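Chapter 4
Who Lives in the Soil, and Who Pays to Find Out

When I started graduate school, my advisor Houda Erraji handed me a coffee can of dirt and told me to come back when I knew what was in it. I laughed. She didn't! I spent the whole fall on that can, and by October I had grown 22 kinds of bacteria on plates and felt pretty pleased with myself. Then a lab down the hall ran the DNA from a spoonful of the same soil and came back with more than 3,000 different sequences. My plates had missed nearly everyone at the party.

That gap is what this chapter is about. Most soil microbes won't grow in a dish, at least on the food we usually offer them, so for a long time we studied the few that would and made guesses about the rest. Sequencing changed the guest list (I'll get to how it works in Section 4.2), but it left us with a new headache: a list of names tells you very little about what anybody is doing down there.
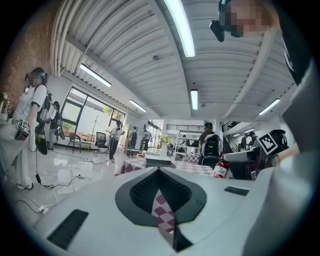 So how do you get from names to jobs? One way is to feed the soil something you can track. My friend Vsevolod Holovko did this at the Grostgate field station with sugar made from heavy carbon. He mixed it into 60 jars of soil, let them sit, and then looked for the heavy carbon in the microbes' DNA. Whoever had it had been eating, or had eaten somebody who'd been eating. That second part gave him fits, and it'll give you fits too when you reach the problem set.

You'll also meet the money side in this chapter, because I wish somebody had taught it to me. A project like the Grostgate one needs field people, lab people and somebody who can write code, and those folks tend to sit in different departments with different budgets. Karla Contreras, my co-author on Section 4.5, spent years getting such groups to share samples, and she has strong opinions about freezer space.

Before you go on, look back at the nitrogen cycle in Chapter 2, especially the part on nitrification. I'll be leaning on it right away in Section 4.1, where we dig our first hole, 20 centimeters deep, and start sorting what comes out.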